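Plandgate Phone Case Swap
Frequently Asked Questions

What is the case swap?
A free table where you can leave a phone case you no longer use and take one that fits the phone you have now. It runs in the lobby at Plandgate from 10 a.m. to 3 p.m. through July.

Do I have to bring a case to take one?
No. If you need a case and we have one that fits, take it. The limit is 3 per visit.

What condition does a case have to be in?
Usable. Light scratches are fine. We turn down cases with cracked corners, torn edges, or leftover glue from a ring or card holder. Peel off stickers before you come in.

Which cases go fastest?
Plain black and clear. Glitter cases sit in the bin for weeks. Last July we took in 790 cases and had 52 left at the end, most of them for older models.

How do I know a case will fit?
Try it. Match the camera opening first, then the button cutouts, then press the corners on one at a time. Two cases can look the same from the front and have different openings on the back, so turn them over. If you have to force the last corner, it is the wrong size.

Should I clean my case before dropping it off?
Yes. Warm water and dish soap work for silicone and hard plastic. Let it dry overnight. Leather cases should only be wiped with a damp cloth.

Can I leave a phone too?
Yes, at the same table. Sign out of your accounts, erase the phone, and take out the SIM card. We do not accept phones with swollen batteries — take those to a hazardous waste site. Phones are passed on to Ahuja Repair for parts and are not given out at the table.

How are things sorted?
Phones and cases get laid out flat first so the camera openings are easy to compare. Cases then go into bins by model, and phones go into a padded tray. Color does not matter for sorting, so light blue and black cases for the same model share a bin.

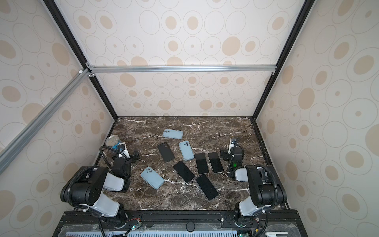

Can I drop off a full box?
Boxes of up to 400 cases are fine if you write to us first through the Event page. Please keep phones in a separate bag.

Where do leftover cases go?
To the Gimen thrift store, two doors down. Anything they can't sell goes to their plastics pickup.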